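Jastunari | A Personal Journal by Mitali Fakir

Home / Journal / Workroom

Putting the Small Parts in Order

The care of electrical components has been a recurring subject in this journal, and several readers have written to ask how the sorting is conducted. The present entry sets out the method followed this May. It concerns small assemblies only: solenoids, wire harnesses and circuit boards. Larger items were covered in an earlier entry on the shelving at Sestulstead.

Solenoids

Work begins with the solenoids, as they are the heaviest of the small parts and tend to settle on top of everything else when a box is carried. A cloth is spread over the work surface first. Small screws do not roll as far on cloth, and a dropped part is less likely to be marked. Each solenoid is stood upright with its cable led away to one side, so that the connector can be examined before the part is put away.

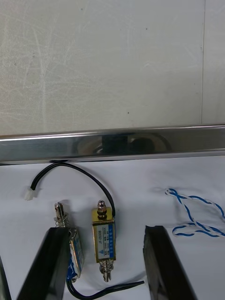 Labels are copied into the register in full, including any characters that seem to be of no importance. I formerly recorded only the voltage. This proved inadequate when I wished to order a replacement from Jondosell and was obliged to unpack two drawers to find the remainder of the part number. The register now holds 185 entries, and I expect it to reach 200 before the summer.

Cables are never wound tightly around the body of a part. A loose loop, secured with a paper tie, is sufficient. Plungers are checked for free movement by hand and are not oiled.

Wire Harnesses

Harnesses are placed in a tray with a raised rim, one at a time. The yellow tray is preferred for this purpose, given that red and black insulation both show clearly against it. Each harness is laid in a loose curve and its ends are inspected in turn: spade connectors for bent receptacles, housings for cracks, and stripped ends for broken strands. A harness with bare ends is not discarded. It is entered in the register as incomplete and stored with the others of its type.

I allow 30 minutes for this stage and do not extend it. Tired eyes confuse striped wires with plain ones, and the errors are tedious to correct afterward.
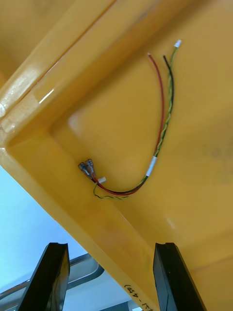 Circuit Boards

Boards are left until last. They are handled by the edges wherever the outline permits, and they are not stacked. Irregular boards present a particular difficulty, as the ready-made sleeves are rectangular and the corners wear through. For these I use the shallow Asante boxes, which accept a round or notched board without pressure on the connectors.

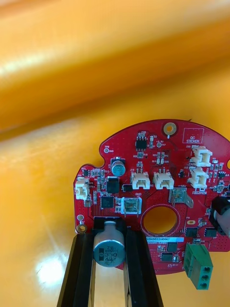 The printed markings on a board are of considerable help in identification. Voltage legends and chip positions are noted in the register, together with the color of the board and the number of connectors. Where a space has been provided for an inspection sticker and none has been applied, that is noted also. I draw no conclusion from it.

Dust is removed with a soft, dry brush. Liquid cleaners are not used at this stage. Mounting holes are left clear, and no string or wire is passed through them for hanging, a practice I followed for years and now regret.

Matters Outstanding

The drawer labels remain in pencil and will be replaced when the register is complete. A second tray is to be obtained, preferably of the same size. Readers who keep round boards in some other manner are invited to write to me through the contact page.

Mitali Fakir

Filed under: Workroom, Storage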